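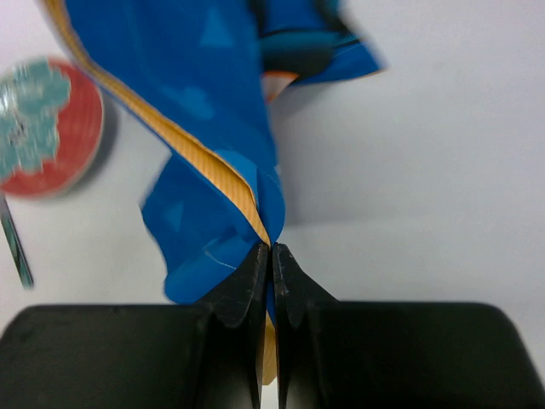 Section 6: Washing, Drying and Re-hanging the Cover

The Closto is a fabric wardrobe, and a fabric wardrobe is a frame wearing clothes so that your clothes can hang inside it. Sooner or later the outer clothes need washing too. Set aside an afternoon for it, most of which the cover will spend on a line without your help.

You will need the cover, a washing machine or a bathtub, mild liquid detergent, a clothesline or a wide drying rack, and the small bag of spare clips that came in the box. If you threw out the small bag of spare clips, you are in good company. See Spare Parts.

Taking the cover off

1. Empty the wardrobe. All of it, including the top shelf. People skip the top shelf and are then struck by a hat.

2. Open both front zippers fully and let the flaps hang.

3. Unclip the cover from the bottom rail first and work upward. If you start at the top, the whole thing drops over your head, and the zipper pulls are metal.

4. Lift the cover off the corner posts one at a time. The two back corners are snug. Ease them up with your thumbs and do not yank.

5. Check the seams while the cover is off. A loose thread can be snipped. A seam that has opened should be stitched before washing, as the machine will finish what it started.

NOTE: Leave the frame standing. It is tempting to fold it away while you are at it, but the shelf pegs have to come out for that, and the shelf pegs enjoy rolling under things.

Washing

6. Close the zippers and turn the cover inside out.

7. Wash it alone, cold, on the gentlest setting you have. Dark and bright covers may give up some color the first couple of times. The rest of your laundry should not be there to receive it.

8. Skip the fabric softener. The cover has a light dust-shedding finish and softener leaves it feeling like a damp envelope.

9. Use a short, slow spin. Long spins set creases that you will be looking at until the next wash.

CAUTION: Never put the cover in a tumble dryer, on any setting, including the one with the little feather on it. The clear plastic label window will shrink and take the surrounding cloth with it.

CAUTION: No bleach. Irina Dinu on our support desk keeps a folder of photographs from customers who used bleach. She will show it to you if asked.

Drying

10. Shake the cover out while it is wet and pull the edges straight by hand.

11. Hang it from the top hem over a line or rack, with as much of the hem supported as you can manage. A cover hung from a single corner will grow that corner, and you will own a wardrobe with an ear.

12. Keep it out of strong sun and away from radiators. In a heated room in October, overnight is usually enough. In a basement, be patient and open a window.

13. Wait until the seams are dry as well as the panels. Pinch the bottom hem between two fingers to check, as it holds water longest.

Re-hanging

14. Turn the cover right side out. Find the sewn-in tag marked BACK and put it at the back.

15. Fit the two back corners over their posts, then the front ones. The last corner will seem too small. It was not too small when you took it off. Lift the opposite corner a little, seat the tight one, then press both down.

16. Work the cover down evenly, a little on each side in turn, and clip it to the bottom rail.

17. Run both zippers top to bottom before you load anything. If a zipper binds, the cover has been hung slightly twisted. Unclip the bottom and shift it over. Forcing the zipper only moves the problem to the zipper.

Ironing

You may iron the cover on the inside with a cool iron and a cloth between. Despina Pascu, who wrote the first edition of this manual, ironed hers regularly. The rest of us have found that the creases drop out after a week or so on the frame - or that we stop seeing them.

Spare Parts

Clips come in a bag of 6, part number 41. Replacement covers fit the two-door frame only. Write to Estness customer support with the number printed on the underside of the top shelf, which you will find easiest to read before you put everything back on it.

Last updated: October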